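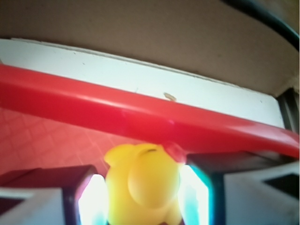 Hand guiding or leader arm for a cluttered tray?

Prandale Forums > Teaching and Demonstrations
Started 06/11/2022

Shahab Salehi
Hi all, long-time reader, I mostly lurk in the calibration section. I'm trying to teach my arm to take things off a red serving tray next to a toy kitchen sink and put them in the basin. Little stuff: rubber duck, sponge, a yellow cloth, some crumpled paper, a twisty fabric toy in pastel colors that I love and the gripper hates.

So far I've been doing it by grabbing the arm and walking it through each pick (it's a Karimi, so gravity comp is decent). I have 563 demos that way. The policy gets to the right place nearly every time and then closes the fingers too early, or too high, or just sort of hovers there like it forgot why it came into the room. The hard yellow toys it does okay on. Anything soft, forget it.

A friend told me to stop pushing the arm around and buy a Vurine leader arm so I can drive it from the other side of the table. Before I spend the money, did switching help any of you? Or do I just need more demos?

gritty_gearbox
More demos won't fix early closing. How are you closing the gripper while your hands are on the arm? If it's a foot pedal or a key on the laptop, there's your problem, I'd bet lunch on it. Your finger timing isn't tied to what your eyes are doing, so every demo has a slightly different delay baked in and the policy learns the average of a bunch of delays.

Shahab Salehi
...it's a foot pedal.

gritty_gearbox
Ha! Lunch, please.

marlowe_k
I'm going to disagree with the lunch guy a little. I used a pedal for a whole summer and got good grasps. What killed me was my own hands in the camera view. If you guide the arm by holding it near the wrist, your fingers and sleeve are all over the overhead video in training, and then at run time they're gone and the policy is looking at something it has never seen. Go check your side camera before you blame your foot. If there's a big hairy forearm in every demo, that's your answer, and a leader arm does fix that one.

Shahab Salehi
Just scrubbed through a bunch. There is a forearm. I hold it right above the gripper because that's the easiest place to push from, so I'm leaning over the tray the whole time. Ugh.

Okay, say I get the leader arm. Should I keep the tray as messy as I have it now, or start with one thing at a time? At the moment it's like this before a run, with the sponge tilted on its side and that bit of bark leaning on it, and the end of the twisty toy nearby. I figured messy would teach it more, but I keep getting stuck deciding what to grab first, and I think that hesitation is ending up in the data too.

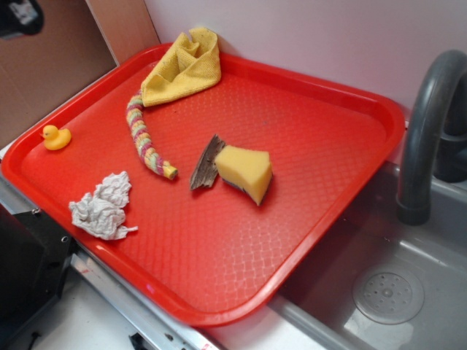
Davoud Shirazi
Start messy but decide the order before you hit record. Say it out loud if you have to, I do. When I ran the Cunska tray project we threw out a pile of teleop episodes where the person drifted toward one object, changed their mind and went for another. A human watching it says oh sure, they changed their mind. A policy watching it learns to wander.

Also, everyone's first stretch on a leader arm is bad. Mine were slower than my hand-guided ones and full of little shakes. We ended up with 3,339 episodes and I'd happily have tossed the early ones from every operator. Give yourself a couple of evenings that you don't save at all.

marlowe_k
Second the practice evenings. I'd still begin with one object though. With the tray full you'll be fighting the controller and the clutter together, and you won't know which one messed up the grasp.

Davoud Shirazi
Fair, for practice. I wouldn't keep those in the training set. We tried a clean-tray batch and the thing got weirdly confident and plowed straight through whatever was next to its target.

gritty_gearbox
For cloth and paper, come in slow and let the fingers touch the tray before you close. With the leader arm you don't feel that contact (well, most don't give you any), so watch the wrist camera and skip looking at the real tray. I know it feels wrong! But if you're looking at something the policy can't see, you'll do things it can't copy.

tinplate_ada
Popping in to say hand guiding isn't dead, please don't sell the pedal yet. You feel everything when you're pushing the arm yourself. My best scraping demos were all hand-guided. I replay the recorded joint path afterward with nobody touching the arm and record the cameras on the replay, so no forearm. You have to put the objects back where they started, which is a pain with floppy stuff, but it costs nothing.

Shahab Salehi
Oh, I like that. Could I replay the ones I already have?

tinplate_ada
Only if you can reset the tray closely enough. Duck, probably. The cloth, no chance, it never folds the same way twice.

marlowe_k
And check that the replay grasped the thing before you keep it. I didn't, and trained on a lovely set of empty pinches.

Shahab Salehi
Okay, plan: replay the hard objects from my old set, borrow a Vurine from work for the soft ones, pick the order before recording. I was going to aim for 2,000 but I'll stop way earlier and train on what I've got. Will post in August if my wrists survive.

Davoud Shirazi
Raise the leader arm so your elbow can rest on the table. Your wrists will be fine.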